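Workshop notebook, Monday, late afternoon
Entry by Hauwa

Quiet enough in here now that I can sit down with my tea and write this up properly, which I have been promising Kayode I would do for weeks. The folding line at Drurnent has been running through all of October, and I spent the morning over there with the finishing crew before coming back to our own bench, so this entry is a bit of both.

What is different on their floor

The first thing you notice is that people talk to each other more. The old job was two people per table, heads down, shake, fold, stack, until the bell. Now the arm takes the flat pieces (towels, napkins, the plain pillowcases) and the people take whatever it hands back. This morning it did 412 pieces and sent back 21, mostly things that came out of the dryer in a ball. Chinyere Shehu has been on that floor for 12 years and she can tell from across the room which ones it will refuse. I asked her how, and she laughed and said you look for the corner, and if you can't find the corner, neither can it!

She is less happy about the pace, and I want that on record. The easy pieces used to be her rest. Now every piece that reaches her is an awkward one, and by eleven her wrists know it. Ekene wants to swap people between the return table and the loading end every hour. I think he is right, and I think it should be written into the shift sheet so it doesn't depend on who is in charge that day. I told the floor lead I would send a draft.

The other worry is pay. The crew used to be on a piece rate, and nobody on the Koltance side had thought through what happens to a piece rate when the machine does the pieces. It is hourly for now. They asked me whether that will stay and I had to say I don't know, which was not a nice thing to say to people who had just shared their lunch with me.

Bench work, afternoon

Back here we kept on with the hand-held gripper, working on crumpled cloth, the very thing the line gives back. The blue piece on the green fitted sheet is a good one for it, all peak in the middle and flatter off to the right. I went in low and closed the two fingers on a fold at the near end.

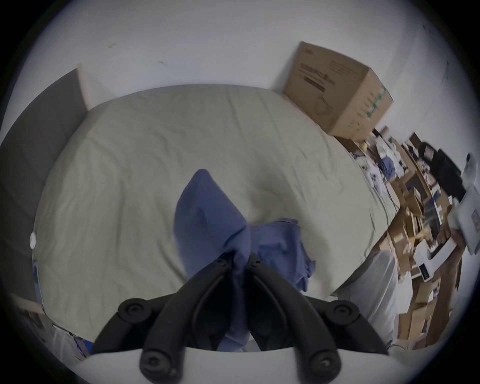
Notes on the grip

Pinching a fold is easy. Pinching one layer is the hard part, and I still do it by feel, which is no help to the arm. Chinyere Onuoha thinks we should have Chinyere Shehu come over for a day and hold the gripper herself (we will have to start using surnames, the two of them in one room will be chaos). I love this idea, provided she is paid her full day and her name goes on the write-up.

We have 278 grasps logged for crumpled cloth now. Too many of them are mine, and I have one habit, coming in from the near side every time. Somebody please take a turn from the left.

To do

Draft the hourly swap for the shift sheet, send to Ekene first.
Ask Koltance in writing about the hourly rate.
Find out what a day at our bench would do to Chinyere S.'s overtime.
Kayode to check whether the finger screws want tightening before tomorrow.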